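4.2 Catalog migration, branch libraries

Data pulled 1st September, after the August freeze. Of the 32 branches in the Poltulstead group, 19 had moved off Vavham and onto Sorkix; the rest still on Vavham, 2 of them running both side by side (see note on duplicate holds below). Grewal branches counted seperately, different contract.

Record loss was low. Most of it item-level notes, local call number suffixes, old vendor codes. Bib records came across fine. Patron records less so: expired cards dropped by default, and not every branch knew the setting was there.

Staff survey sent to all branches, 20 replies. Main complaint was hold queues, then slow check-in at teh front desk. Self-check users less affected, though no log data before the switch so can't compare properly. Costs are left to section 5.
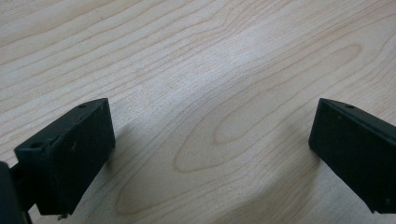
Fig. 3. Wood surface, pale finish, with grain.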